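3.2 Study sites and noise readings

Readings were taken in two shared work buildings, referred to here by their street names, Schnyder and Diltska. Both were put up as warehouses and later divided into rented rooms with thin inner walls. Tenants at Schnyder are mostly small offices. Diltska has a mix of offices, repair shops and technical rooms, and its tenants had complained more often about sound from next door.

A sound level meter was placed in each room at seated ear height, at least an arm's length from any wall. Each reading lasted 21 minutes. Rooms were measured during normal working hours, with doors closed and the ventilation on its usual setting. We asked tenants to go on with their work and to avoid playing music. Readings interrupted by a fire alarm test or by deliveries in the hallway were thrown out and repeated the following week. In all, 1,638 readings were kept. Room types are those used by Bouazza in her earlier survey of the same buildings, with one change: kitchens and break rooms are now treated as a single type. One of the technical rooms is shown in Figure 2.

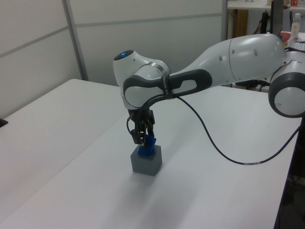
Figure 2. Technical room with a white work table and robot arm.

3.3 Tenant questionnaire

A paper questionnaire was left at every desk in August, after the readings were finished. It asked how often the person noticed sound from other rooms, which kinds of sound were most distracting, and whether they had changed their working hours to avoid it. We received 81 completed forms. Forms with no room number were left out of the comparison with the meter readings but kept in the overall counts.

Speech through the wall was named as the main problem in both buildings, ahead of ventilation and footsteps. Tenants in corner rooms complained less than those in the middle of a hallway, even where the measured levels were close. We return to this difference in Section 4, where wall type and distance from the stairs are considered together.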